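I am comparing two grippers for our small arm this month and I will write my notes in this thread, so I can find them later. Maybe they are useful for other people with the same budget problem.

The candidates: the Brositz two-finger gripper, which we have had since September, and the Volleck, which came on loan. Both are electric, both have parallel motion, both fit on our wrist plate with an adapter. The arm is an Oshima and the controller is the same for both.

First difference, before any test: the cable. The Brositz cable leaves the body to the side and makes a big loop. When the wrist turns past a certain point, the loop touches the forearm. I fixed it with two hook-and-loop straps and now it is acceptable. The Volleck cable goes straight back. I did not have to do anything.

The test is simple. Pick an object from the floor, lift it, hold it for eight seconds, put it down in the tray. 40 tries for each gripper with the same objects: a sponge, a plastic cup, a roll of tape and a short wooden stick. The order of objects is the same too.

Brositz result: 80 percent of the tries were good. Most of the bad ones were the wooden stick. The fingers closed on it well, but the stick turned in the grip during the lift. I think the contact area is too small for something long.

For the Volleck I have no complete number yet, please be patient. I stopped in the middle of the series when I saw that my force setting was not the same for both. The units in the two menus are different and I had converted them wrong. I will repeat both from the beginning, also the Brositz one, so please read the 80 percent as a first value only.
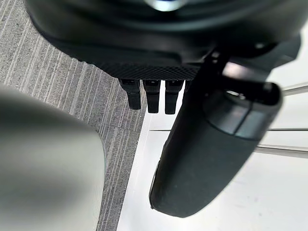
The wrist camera is the second part of the comparison, and I think it is more important than the force. A camera so close to the fingers must see the object, the fingertips and some floor, all in the same view. In this one the black finger takes a large piece of the right half and is partly out of focus, and the other finger in the lower left corner is only a big grey-white blur. Between them there is still an open space where you see the floor. For a cup it would be enough. For the stick I would like more.

One thing I had not thought of is the color. A black finger over a white floor is very easy to find for the software, the edge is strong. A light finger over grey carpet is much harder, and when it is also blurred, my edge filter finds almost nothing. If you can choose the color of your fingers, choose it together with your floor.

Thin things are also a problem. Metal rods on a white floor, seen from the wrist, are narrow silver lines, and when a finger passes in front of one, the software counts two separate pieces. I tried to join the pieces by their direction. It works for straight parts and it fails when two rods are close to each other and parallel.

Somebody asked me why I don't put the camera farther from the fingers. I did try it with a longer bracket. The view was better, but the bracket hit the edge of the tray when the arm went down, so I went back to the short one. A tray with a lower edge would be another solution, I will look for one.

About focus: the lens has a small ring and you set it by hand. I set it for the distance of the fingertips with the fingers closed. When they open, the sharp zone is not in the right place anymore. I would prefer to have the object sharp and accept soft fingers, but my calibration needs the fingertips. I have not decided.

Software notes, short. The Prurnitz driver works with both grippers, but for the Volleck you must change the baud rate in the config file first. If you forget it, there is no error message. The gripper just does not move and you will check the cables for one hour, like me.

Next steps: correct the force units, repeat the two series, and try rubber pads on the fingertips for the stick. I will add the new numbers at the end of this thread. If you have used pads on a small gripper, please tell me which thickness you took and how you glued them.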